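Run 103

The hold was logged on May 14, 2021, during run 103 at the Pidley site. The task was loading steamed buns into the steel tier. The station had two arms, known as left and right, and a Rudesix controller that the arms shared. The right arm stopped over the pot and did not go on.

Helju Vaher was at the laptop. She read the message twice and wrote it on her pad before touching anything, as the procedure required. It said that the arm was in a protective stop and that the gripper state was unknown.

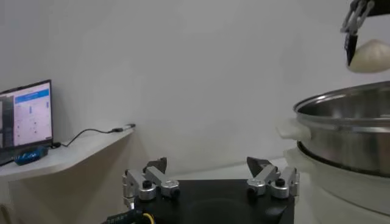
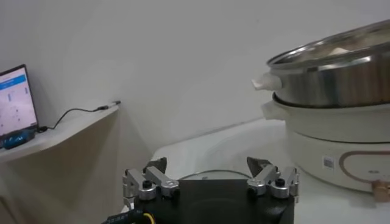
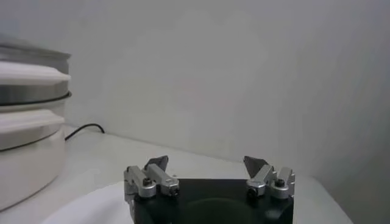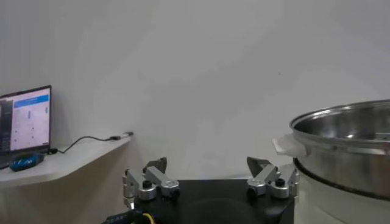 "Why doesn't it let go when it stops?" Ultan Gilmartin asked.

"A stop takes away motion," Helju said. "The gripper keeps its last grip force until it gets a new command. If it opened on every stop, it would drop whatever it had, and on the other station that would be a glass jar."

Gilmartin was in his second week. He had been sent from the Foletti office to learn the station and had so far learned where the stop buttons were. He stood behind the tape line with his hands in his pockets.

"So we tell it to open."

"It says it doesn't know if it's open."

She pulled the status log. The right gripper reported its finger position to the controller over a serial line. The controller waited up to 1000 milliseconds for each report. For one report it had waited the full time and received nothing. It had then done the correct thing and stopped the arm. The next report had arrived a moment after the limit, complete and with a good checksum, and had been thrown out as late.

"It knows," Gilmartin said, reading over her shoulder. "It's right there."

"It was told. It isn't allowed to use it."

She called Tatsuya Sugawara, who had written the timeout. He was on a train and the line was bad. He asked whether the left arm was also stopped. She said it was. He asked whether anyone was inside the tape. She said no one was. He asked for the cable number on the right arm, and she read it to him from the build sheet. There was a long gap in which she could hear station announcements.

"That cable was on the list to be changed," he said.

"Whose list?"

"Mine. From July."

Helju wrote this down also.

The recovery procedure was two pages long. Page one dealt with people and page two with the machine. She turned off the steamer at the wall and waited 30 minutes by the clock, although the procedure asked only that the pot be safe to approach and did not say how this was to be judged. Gilmartin asked if he could take the bun out by hand. She showed him the line on page one that covered hands. He read it and asked what would happen if the arm moved while a person had hold of the bun. She told him that was the question the line had been written for.

Darius Grigaitė came in from the other room during the wait. He had designed the first version of the station, called Lill, which had one arm and a tray and had been retired after it closed on a technician's sleeve. He looked at the log for some time.

"Lill would have carried on," he said. "We had no timeout. It used the last value it had."

"For how long?"

"Until it got another one."

When the time was up, Helju put the controller in manual and limited the speed. She lifted the right arm clear of the pot, moved it back to the park position over the table and sent the open command. The gripper opened. The bun fell on the cloth that Gilmartin had put down. The controller asked her to confirm that the gripper was empty. She walked to the tape, looked, walked back and confirmed it.

Davina Farquharson, who signed the safety sheets, arrived after that and asked for a root cause in one sentence. Helju offered her the cable. Grigaitė offered her the timeout and proposed raising it to 2000 milliseconds, since the report had come in just past the limit and no harm had been done by waiting.

"What can the arm do in that time?" Farquharson asked.

He worked it out on the back of page two. At full speed the arm could leave the pot, cross the table and reach the tape line, with the controller believing whatever it had last been told about its own hand.

Farquharson took the page and put it in the folder with the rest.

The limit stayed where it was. The cable was changed that evening, and Helju pulled the old one through her fingers under the desk lamp until she found a stiff place near the wrist end, where it bent each time the arm reached into the pot. She bagged it and wrote the run number on the bag.

Sugawara called back when he was off the train. He wanted to know if the right arm had been restarted. She said it had passed its checks and was waiting for run 104, which would be in the morning.

"And the list?"

"I have it now," she said, and asked him to read her the other items.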